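Plesmont to Move Children's Donation Room to Iton Street in June

By Yae Nomura

December 2018

PLESMONT – The town's donation room for children's goods will leave the basement of the Andow Building and reopen in June in a former shoe store on Iton Street, the town council decided in a vote on the lease.

The room gives out used toys, bedding, small furniture and baby supplies to families at no charge. It has been in the Andow Building for nine years. The new space is on the ground floor and has a parking lot at the back, two things families have asked for since the room opened.

"People come in with a stroller and one of us goes up and helps them carry it down the stairs," said Osamu Tamura, who runs the room for the town. "Then they find a crib they want and we carry that up. On a busy morning that is most of what we do."

The lease runs for three years, with an option to renew. The town will pay the rent from its family services budget. Work on the store will start after the winter and includes new lighting, a wider front door and a sink in the back for washing plastic toys and high chairs.

The Andow Building's owner told the town last spring that the basement would be needed for storage. The town looked at two other places before settling on Iton Street. One was a unit in the old cannery, which had no bus service after noon. The other was a classroom at the closed elementary school, where the heat is turned off for much of the year.

The room serves 300 families a year, according to a report given to the council before the vote. Most of them live in Plesmont, though the room does not ask for proof of address. Families may visit once a month and take what they need from the shelves. Larger pieces, such as dressers and beds, are given out from a waiting list.

Clothing is in shortest supply in the fall, when children go back to school and the first cold weather arrives. Soft toys are the opposite. They come in all year and in larger numbers than the room can give away, and the weeks after the holidays bring the most.

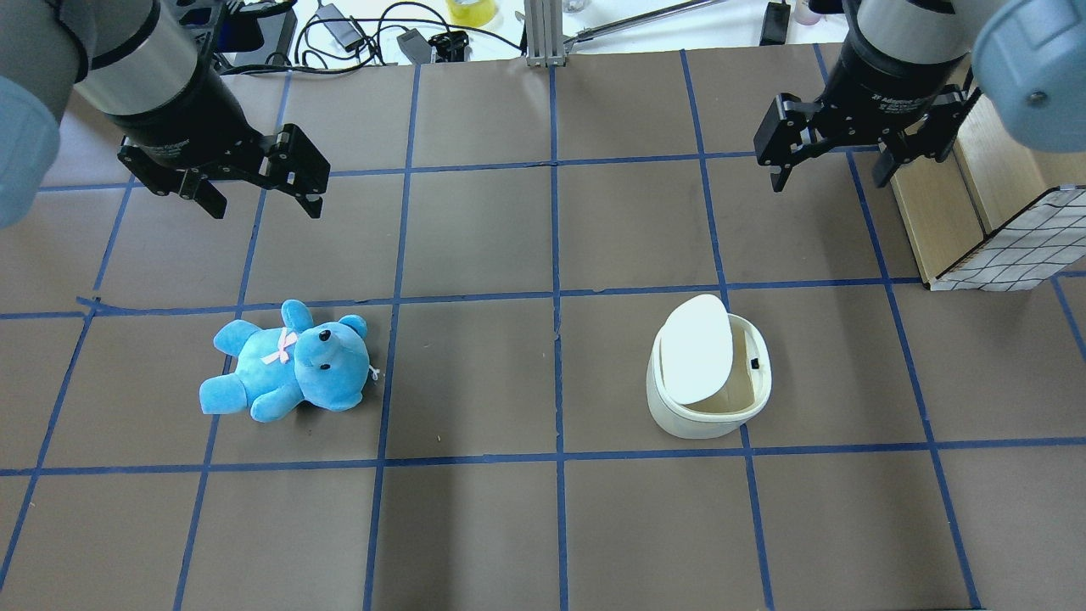 A light blue teddy bear on a paper-covered work surface.

Under rules that took effect this year, stuffed toys must be clean and dry when they are dropped off, with both eyes firmly attached and no open seams. Toys with batteries sewn inside are no longer taken. Staff check each one by hand before it goes on a shelf, and anything that fails the check is passed to a textile recycler.

Tamura said the rules have cut down on what has to be sent away. He asked donors to wash toys at home before bringing them in, and to leave them out of sealed plastic bags if there is any chance they are still damp.

"We had bags come in last winter that had been in a garage for a long time," he said. "You could smell them from the hall."

The room will continue to turn down car seats, drop-side cribs and crib mattresses. Bicycles are accepted if the brakes work. Books are welcome in any language, and Tamura said there is steady demand for picture books in Spanish and Portuguese.

Council members spent most of their discussion on parking. The lot behind the store is shared with a dentist's office and a laundromat, and both businesses had written to the town with concerns about donation drop-offs blocking the alley. Under the agreement reached with the landlord, drop-offs will be limited to morning hours and donors will use the spaces nearest the rear door. A sign will be posted at the alley entrance.

One resident who spoke at the meeting asked whether items could be left outside when the room is closed. Tamura said they could not. Goods left overnight at the Andow Building have often been rained on, and the town has had to pay to haul them off.

Another resident asked about evening hours for parents who work during the day. The council did not vote on hours, but Tamura said he would like to stay open late one evening a week once the move is finished. That would depend on finding enough help to cover the desk. The room has two paid employees, both part time.

The Andow Building location will keep its current schedule through the spring. It will close for the last two weeks of May so that shelves and stock can be moved. Donations of furniture will stop at the start of that month, and families on the waiting list for a bed or dresser will get a call before then to arrange a pickup.

Residents who want to donate before the move may bring items to the side entrance of the Andow Building during open hours. A list of what is accepted is posted at the entrance and at the town library. Anyone with a large item should call the family services office first to make sure there is room for it.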